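4.2 Open-day demonstration

The second part of the study took place at the Srithong workshop in November, during the open day that the site holds for local firms and schools. Our aim was to see how the tidying task from Section 3 held up when people were standing close by, talking and asking for things to be moved. The earlier trials had all been run with the doors shut and only the two operators in the room.

Visitors came through in groups of up to seven. Each group was given a short talk by Nattawut Chantharasri, who had also written the task list, and then watched one full run. A run began with the small shelf in place on the table and a set of everyday items put down near it. The operator read out an instruction, such as "put the box on the shelf", and the system was left to carry it out. If no progress was made within 70 seconds the operator stepped in and the run was logged as assisted.

We kept the same controller settings as in the closed trials. The planner was the Honar build described in Section 3.1, and the Platiretti grasp library was not retrained on any of the items used on the day. The speed limit at the tool was lowered to 650 mm/s at the request of the site, and this limit stayed in force for every run, including those before the first group arrived.

The shelf was chosen for two reasons. Its raised panel gives a second level to place things on, and the uprights and crossbar make the space beneath it awkward to reach. In the closed trials most failed placements were at the front opening, where an item has to pass between the uprights. Figure 3 shows the work area.

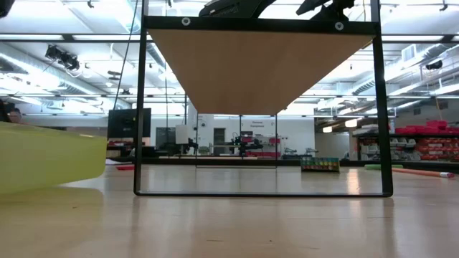
Figure 3. Work area at Srithong, with the shelf on the table and items placed near it. The equipment area and storage racking are in the background.

The tabletop caused more trouble than we had planned for. It is a glossy wood surface and it reflects both the overhead lights and whatever stands on it. The bright streak to the right of the small patterned box in Figure 3 is a reflection of this kind. The detector sometimes reported such streaks as thin upright objects, and the planner then routed the arm round something that was not there. This cost time but did not lead to a dropped item. Bins made of translucent plastic were a related problem, as the coloured shadow next to the bin was at times taken as part of it and the grasp point was set too low.

Slim items were the other weak point. When a pencil or similar object was laid at an angle to the table edge, the grasp was often good but the placement on the panel was not, and the item rolled. We had seen this before and had put it down to the gripper pads. Having watched it again from the side, we now think the release height is the more likely cause - the item is let go slightly too early.

The presence of visitors had less effect than expected. People leaned in to see and moved about behind the table, and the detector ignored them in nearly all cases. The safety stop was triggered three times, each time by a bag or sleeve crossing the marked line. Restarting was quick, but the planner lost its record of which items had already been placed and had to scan the whole table again. The Breria interface does not at present save this record across a stop. A change has been made since then and is described in Section 5.

Questions from the groups were noted by hand. Most concerned speed, and several visitors asked why the arm paused before each grasp. The pause is the time taken to check the grasp against the depth data and could be shortened, though we chose not to do so with people nearby. One group from a packing firm asked to see the shelf turned to face the other way. We did this once, outside the logged runs, and the result is not included in the tables that follow.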